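Mukness Kitchen Challenge

The Mukness Kitchen Challenge is a student competition in simulated robot manipulation, run each December by the technical college in Stondton. Teams write control software for a single robot arm and gripper working in a virtual kitchen. The contest takes its name from the simulator used in all rounds. 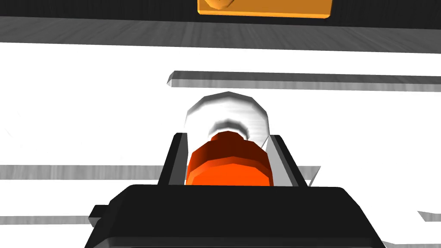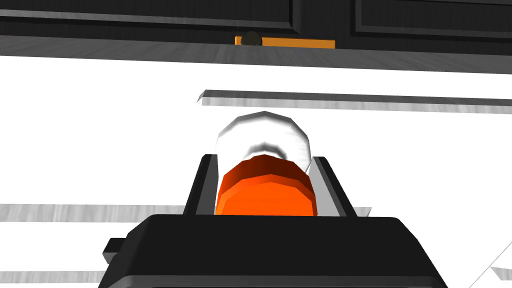
Simulated views from the gripper, with an orange and white container between the fingers.

History

The challenge grew out of a second-year robotics course taught by Wim Vanhove, who wanted a final assignment that could be graded without access to laboratory hardware. It was opened to outside teams in its third year. The course, listed as Robotics 101, still requires its students to enter.

Format

Teams have 3 or 4 members. Every team receives the same kitchen model and a set of practice tasks, most of which involve picking up an object and placing it somewhere else. The tasks used in the final are kept back until the morning of the event, and object positions are changed between attempts.

Each attempt is limited to 600 simulation steps. Full points are given when the object is at rest in the target area with the gripper open. Partial points are given for a stable grasp. Dropping an object ends the attempt, and contact with cabinets carries a penalty.

Teams may use hand-written controllers or learned ones. Training on recorded demonstrations is allowed if the recordings are submitted with the code.

Awards

The overall winner receives the Bataineh Cup. A separate prize, the Vellow Award, goes to the team with the best written report and is judged without reference to the scores.

See also

Robot simulation
Stondton Technical College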